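The Softer Joint

Mortar is usually described as the material that holds bricks together. In a traditional solid wall it has a second job, and the second job determines how long the wall lasts. The joint is meant to be the weaker and more porous part of the assembly. Moisture moves through it, salts crystallize in it, and seasonal movement is taken up in many small cracks instead of a few large ones. When the joint wears out, it is raked back and filled again. The brick stays.

Portland cement changed that arrangement. It sets fast, reaches high strength and tolerates careless mixing, and during the twentieth century it replaced lime on most job sites. In a new wall built with hard modern brick it performs well. In an old wall built with soft brick it reverses the order of failure. Water that can no longer leave through the joint leaves through the brick, and in freezing weather the face of the brick comes off in flakes.

Žofie Paulík, a masonry conservator with the consulting firm Clidberg, spends much of the year looking at the result. Her surveys start with a pocket screwdriver and a spray bottle. A lime joint can be scratched with moderate pressure and darkens quickly when sprayed. A cement joint resists the blade and sheds much of the water. She records both responses on an elevation drawing before any sample goes to a lab.

"Owners want a recipe," Paulík says. "I can give them a range. The brick decides where in the range we end up."

The lab stage is slower. Dehua Jia, who runs the mortar bench at Skilico, crushes each sample by hand, dissolves the binder in dilute acid and sieves what remains. The sand fraction is the useful part. Grain size and shape govern how a mortar works under the trowel, and the color of the fines sets most of the color of the finished joint. Acid digestion has a known weakness: shell or limestone in the aggregate dissolves along with the binder and inflates the apparent lime content. Jia checks doubtful samples in thin section under a microscope.

Repointing follows a fixed order. Old mortar is cut back to a depth of at least twice the joint width, by hand near brick edges. The cavity is brushed, flushed and left damp. New mortar goes in by layers, each firm to the thumb before the next is pressed on. Curing is where schedules slip. A lime putty mortar hardens by taking up carbon dioxide from the air, and the reaction needs moisture to proceed. Paulík's specifications call for damp burlap and protection from direct sun, and she does not allow exterior work to begin before April.

Interior walls are more forgiving. Frost is rarely a factor, and the damage tends to come from sealers. A film-forming coating deepens the color of exposed brick for a few years, then traps salts behind it. Stripping it often costs more than the original pointing — and takes some of the brick surface with it.

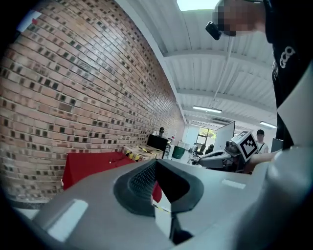

Color matching is the last decision and the one most often rushed. A mortar sample should be judged fully dry and against several square feet of masonry, with the full spread of brick shades in view. A long interior wall in red and brown brick shows the difficulty: lighter tan and reddish units sit among others that are nearly black, and the dark ones follow no regular pattern. A joint matched to any single brick will look wrong a yard away. Jia's practice is to match the sand from the original mortar and leave pigment out of the mix. Trial joints are then cut into the least visible section, left for 20 days and viewed from across the room in ordinary light before the remaining work is priced.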